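Garlow Print Services > Help Pages > Preparing a Report for Printing

How to Prepare a Report for Printing

Last revised 2023-09-18

This page is intended for staff of departments and partner offices who send reports, course booklets or meeting papers to the Garlow print room. It covers page setup, fonts, pictures, proofs and delivery. Single-sheet notices and business cards are covered on separate pages.

Before you start

Confirm the final page size with the person who asked for the report. Changing the size after the text has been laid out moves headings, splits tables and alters the page numbers in the contents list. The print room accepts letter and legal sizes as standard. Other sizes require a written request to Diarmuid Ó Gríofa, Production Desk.

Decide also how the report will be bound. Stapled booklets must have a page total that can be divided by four, and blank pages will be added at the back where necessary. Reports longer than 83 pages cannot be stapled and will be glued or coil bound.

Step 1. Set the margins

Open the page setup menu and enter the margins before adding any text. Allow one inch on the outer edge, at the top and at the bottom. The inner edge needs an additional quarter inch for glued reports and an additional half inch for coil binding. Select "mirror margins" if the report will be printed on both sides.

Page numbers may be placed at the foot of the page, either centered or on the outer corner. They should not be placed on the inner corner, where the binding will hide them.

Step 2. Check the fonts

Use no more than two typefaces in one report. Body text should be set at 11 point, with captions no smaller than 9 point. When you export the file, choose the option to embed all fonts. A file without embedded fonts will open in the print room with a substitute typeface, and line breaks will change.

Tables copied from a spreadsheet often keep their own font settings. Select each table and apply the report's table style before moving on.

Step 3. Prepare the pictures

Pictures should be placed at the size at which they will be printed. Enlarging a small picture on the page does not add detail to it. Photographs require 300 dots per inch, and line drawings require 600. Save computer drawings and renderings in a format that does not blur hard edges.

Crop pictures before placing them. A cropping box applied on the page leaves the hidden part inside the file, where it adds to the size and may be visible to anyone who opens the document for editing.
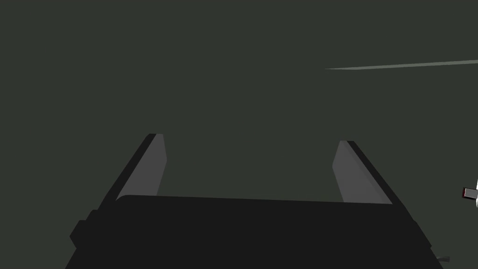 Dark pictures need a separate check, as paper shows less difference between deep tones than a screen does. Uncoated stock takes in more ink and makes the problem worse. Look for places where two dark areas meet. In the rendering above, the near-black body of the gripper lies against a dark greenish gray, and the long top edge of that body is the line to examine on the proof. If such an edge is faint, raise the brightness of the background area in small steps and print the page again. Leave the darkest tone as it is, or the whole picture will look washed out. Captions for dark pictures should be set below the picture in black type, and white type should not be laid over them at caption size.

Charts should be checked in the same way. Pale yellow and pale gray lines are often lost on white paper. Where a chart depends on color, add labels or different line patterns so that it can still be read in a black-and-white copy.

Step 4. Export the file

Export the report as a single PDF at print quality. Do not add passwords or editing limits, and do not send the cover as part of the main file if it will be printed on card. Name the files with the department, the short title and the version, in that order, for example:

Girkamwood_Annual_v2_Inside
Girkamwood_Annual_v2_Cover

Open the exported file and page through it from beginning to end. Check that the contents list agrees with the page numbers and that no comment boxes or tracked changes remain.

Step 5. Request and return a proof

Send the file through the print request form and select "paper proof." Proofs are ready within 3 working days of a complete request. Read the proof under the lighting in which the report is likely to be used. Mark corrections in red ink directly on the page and list the page numbers on the proof slip.

Return the proof with the signed slip. Printing does not begin without a signature. Corrections to wording after sign-off are treated as a new request and will be charged to the department.

Step 6. Arrange delivery

Please allow 7 working days between sign-off and delivery. Orders for the Gashi and Bultberg offices travel with the regular mail run and may need additional time in March, when the annual reports are printed. Each carton is labeled with the name of the person given on the request form. If that person will be away, enter a second name.

Check the cartons on arrival and report missing or damaged copies within two working days.

Questions

Questions about file setup should be sent to Ilídio Pacheco at the Help Desk. Questions about paper stock, binding and delivery should be sent to the Production Desk.

Related pages: Choosing a Paper Stock | Covers and Card Inserts | Print Charges | Large Format Posters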